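Journal > Storage > Open baskets, second round
6 comments | 14 shares

The solid-sided boxes are gone from the desk end of the room. I kept them for most of a year and the result was consistent: anything that went in stayed in, including things I needed. An opaque box with a 100 mm wall hides its contents from every angle except straight down, and I spend very little time looking straight down into boxes.

The replacement is open-sided plastic baskets. I wanted a fixed footprint, no lid, and side walls with openings large enough to see through but small enough to hold a pen cap. The Parex range was the only one at the Ankrah store that met all of that in a size that fits the shelf. The shelf is 260 mm deep. Most baskets sold as "shelf size" are deeper than that and overhang the front edge, where they get caught by a sleeve.

Rules carried over from the first round:

One basket per category, and the category has to be something I would say out loud. "Misc" is out.
Nothing stacked inside a basket. If an item is covered by another item, the basket is full.
Chargers live with the thing they charge.
Small electronics stay outside the baskets when in use and stand on the wood near their own outlet.

The last rule is the one I have revised most. Small white gadgets with light bodies mark easily, and in a basket they rub against whatever else is in there. Standing free they collect dust, but dust wipes off.
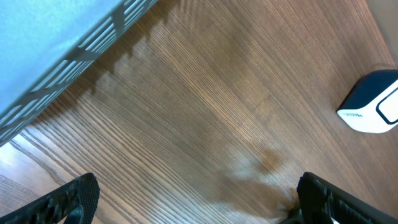

Slats are a mistake on a wood surface, according to one reader of the first post, because crumbs and grit fall through the openings and the basket then drags them across the finish every time it moves. The reader had refinished a sideboard for this reason and recommended a tray under each basket.

I accept the mechanism. I had measured nothing on this, so I went over the wood with a flashlight held low. There were fine scratches running across the grain in the spots where I habitually pull baskets toward me, and none where I lift. I had been putting the dullness in those spots down to wear in the oil.

Two fixes, then. The first is to lift, which costs nothing and which I forget. The second is a pad. Corkura sells a cork and rubber sheet, 2 mm thick, that cuts with ordinary scissors. I cut four small squares per basket and put one under each corner with contact adhesive. The height change is negligible on the shelf. The adhesive needs a full day and the packaging says an hour. One pad came off on the first evening and I had to clean glue from the plastic with rubbing alcohol.

The wood got a coat of Dokwood oil in October, number 1652 on their chart, which they call a mid brown. On the sample chip it looked darker than it does applied. It brings up the grain well and keeps a low sheen. Under side light the sheen washes out the color in patches, so any judgment about whether a coat is even should be made in the morning with the lamp off. I applied a second coat to an area that did not need one because I checked it at night.

Maintenance so far: dry cloth weekly, damp cloth when something sticky has happened. Something sticky happens more often than I planned for, which brings me to the snack basket.

There was no snack basket in the first plan. Candy ended up in whichever container was nearest, and a bag of Haribo in with the cables is a poor arrangement for the cables. It now has its own category. An open mesh side works better here than in any other use, as the remaining supply is visible from a chair and I do not buy duplicates. An open bag does go stale faster than a closed one. I fold the top down twice and clip it, and most of the time the clip is missing.
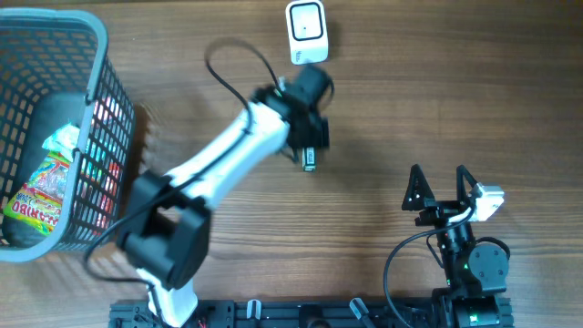
Candy belongs in a jar with a rubber seal, somebody commented under the first post, and an open basket is only a slower way of leaving it on the table. The same comment asked for the results after a month.

After a month: I tried the jar. Gummy candy in a sealed jar stays soft, no argument there. But the jar opening is narrower than my hand, the glass is heavy, and a jar takes loose candy only, so different flavors end up mixed and slightly fused. I went back to the bag in the basket. A sealed jar inside the basket would be the technically correct answer and I have the jar, so this may change.

Current allocation, for anyone copying the layout:

Basket A, snacks. Nearest the table edge, lifted out when needed.
Basket B, cables under a meter long, each in a loose coil with a hook-and-loop tie.
Basket C, batteries and the battery charger.
Basket D, empty, held back for whatever category I have failed to think of.

Basket D has been used for mail on every day it has existed. I am leaving it out of the count until it has a proper name.

Still open: the pads collect lint along their cut edges, and I would like a thinner sheet with a smoother edge. If Corkura makes one I have not found it. Next time I will also try trimming the molding burr on the inside of the Parex rim, which is sharp enough to catch a knitted cuff. A sanding sponge should do it, fine grit, used wet.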